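数据采集应当以家庭的真实状态为准
荣蓉·尹(Rongrong Yin)

近年来,关于机器人学习的讨论多集中于模型的规模与结构,对示范数据如何取得、由何人取得、在何种环境中取得,则着墨甚少。笔者认为,这一偏重已经影响到行业对自身进展的判断。一套学习系统能够处理什么,很大程度上取决于采集者当初向它展示过什么。若示范全部来自布置整齐的实验台,系统在住户卧室里的表现便缺乏依据。

Sedness项目自去年7月起在居民住所内开展手持夹爪示范采集,笔者参与了其中的任务编制与质量审核。截至目前,项目已收录织物整理类示范346段,涉及10户家庭,单户采集时间最长可达7天。与同类工作相比,这一数量并不突出。笔者愿意为之辩护的,是它的取材原则:采集人员进入住所后,不更换床品,不清空周边物品,也不为便于识别而调整织物的颜色。

反对意见主要来自两个方面。Stalta公司的Ebbe Brekke在4月13日(星期二)的内部研讨中提出,未经控制的环境会引入过多变量,训练失败时难以追溯原因。他主张先在单色背景上完成基本动作的学习,再逐步增加干扰。Liv Viklund则更关心成本:入户采集须签署同意书,须与住户协调时间,所得片段中又有相当一部分因画面模糊而被剔除。两种意见均有其道理,笔者并不打算回避。

就变量问题而言,争论的关键在于哪些变量属于“干扰”。织物类任务中,背景往往就是另一块织物。白色的布落在白底印花的床单上,布的边缘、床单上的线条与夹爪投下的阴影同时出现,采集者凭经验即可分辨,系统却必须从示范中学会分辨。把床单换成单色桌面,等于事先替系统完成了任务中最困难的一步。

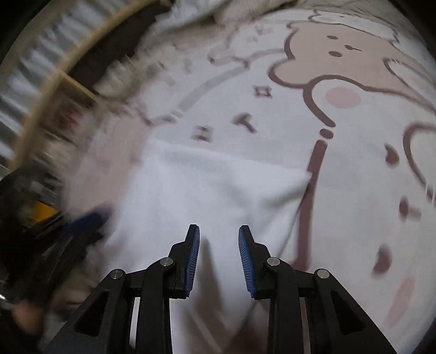

第10期

皱起的白色织物搭在印有卡通熊的床单上,两片蓝色指垫相对张开,尚未合拢。笔者在任务编制会议上多次以此类画面为例,说明抓取点的选择不能仅凭颜色作出。布面隆起的尖角、中间的浅灰色折痕,都可能成为下手之处,而它们与周围底色的差别相当有限。单色背景上训练出的系统,是否懂得利用这些细微的起伏,目前尚无充分证据。

画面边缘的模糊,同样值得重新评价。现行的审核标准大多按整幅画面的清晰程度打分,边缘拖影严重者即予淘汰。然而手持采集必然伴随手臂的移动,拖影往往集中于画面一侧,夹爪与目标织物仍然清楚可辨,指垫上的细纹亦可看清。Sjöberg实验室的Åsmund Kristiansen建议改为分区评分,以夹爪及接触区域的清晰度为主要依据,其余部分仅作参考。笔者赞同这一建议,并希望它能够写入下一版审核规程。如此调整之后,被剔除的片段数量有望下降,Viklund所担忧的成本亦可得到部分缓解。

需要承认的是,入户采集对人员的要求更高。Usa Suwannarat负责Huden培训课程的编写,她在教材中要求采集者放慢接近织物的速度,并在合拢夹爪之前保留短暂停顿,使系统得以观察接触前的状态。这一要求看似琐碎,执行起来却并不容易。熟练者倾向于动作连贯,停顿常常被省去,审核人员只得将片段退回重采。培训时间的投入因此不应压缩,亦不应被视为采集之外的附加开支。

住户的权益也应在此一并讨论。家中的物品、床品的花色、偶然入镜的手,均属于私人生活的一部分。笔者主张,同意书应当逐项列明画面的用途与保存期限,住户有权在采集结束后要求删除个别片段,且无须说明理由。目前各机构的做法差异较大,有的仅以一纸概括性授权了事,这种情况不宜继续。

至于Brekke所提的分阶段方案,笔者认为可以作为补充。单色背景的示范适于检验硬件与校准流程,在排查故障时亦有价值。但在申报成果或评估系统能力时,应当单独报告其在真实住所中的表现,不得以实验台上的成功率代替。资助机构在审阅材料时,也应要求申请者说明示范数据的来源环境,并将两类数据的比例列入正文。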